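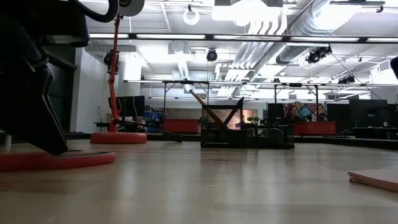
Wooden work table with mesh desk organizer, Voltdale office.

Home | Meetings | Minutes | Archive | Contact

Prestside Office Lighting Working Group
Minutes of the June meeting

The meeting opened at 10:05 a.m. with a quorum present. The minutes of the previous meeting were approved with one correction: under item 3, "ceiling circuit B" should read "ceiling circuit D."

1. Fixture inventory
The inventory for the Prestside and Voltdale offices is complete and lists 179 ceiling fixtures. Fluorescent units remain in the stairwells, the print room, and the north corridor at Prestside. The storage level was left out of the survey and stays outside the scope of this phase. It was noted that the fixture labels at Voltdale do not match the panel schedule. Facilities will relabel before any work order is issued.

2. Replacement panels
Two quotes were received. The Zhuravel quote covers panels, drivers, and disposal of old tubes. The Berkolmont quote covers panels and drivers only, with disposal priced separately on request. Both assume daytime access. Members asked that the quotes be put on the same basis before comparison, with evening access shown as a separate line. Delivery from Zhuravel is stated as up to 55 working days from the order date. Berkolmont has not given a delivery period.

Decision deferred to the next meeting.

3. Corridor sensors
The trial of occupancy sensors in the north corridor logged 1,196 switching events. The log does not separate manual overrides from sensor triggers, so no conclusion was drawn on the time-out setting. The trial will continue with the override switch on its own channel. A request to extend the trial to the restrooms was not supported. 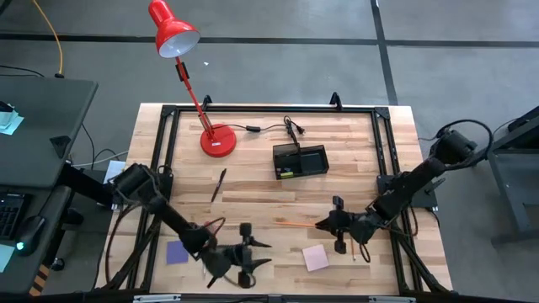
4. Task lighting
Task lighting will be specified separately from the ceiling work, as requested by the finance office. The draft standard calls for an adjustable arm, a shade that fully covers the lamp from seated eye level, and a switch within reach of the user. Whether a switch on the cord meets the last requirement was discussed at length, the red desk lamp at Voltdale being of that type. It was agreed that an inline switch is acceptable if the cord is routed along the desktop — a switch hanging behind the desk is not. Clamp bases remain optional. The wording on bulb color temperature was sent back for revision.

5. Emergency lighting
Four exit signs at Prestside failed the battery test. Replacement batteries are on order. The test record for Voltdale was not available and is to be circulated before Thursday.

6. Actions
Facilities: relabel Voltdale fixtures; circulate exit sign record.
Purchasing: obtain revised quotes from both suppliers — same scope, same access hours.
Secretary: reissue the draft task lighting standard with the amended switch clause.

7. Other business
Complaints of glare in the second-floor meeting room were referred to item 2 for the next agenda.

The meeting closed at 11:20 a.m.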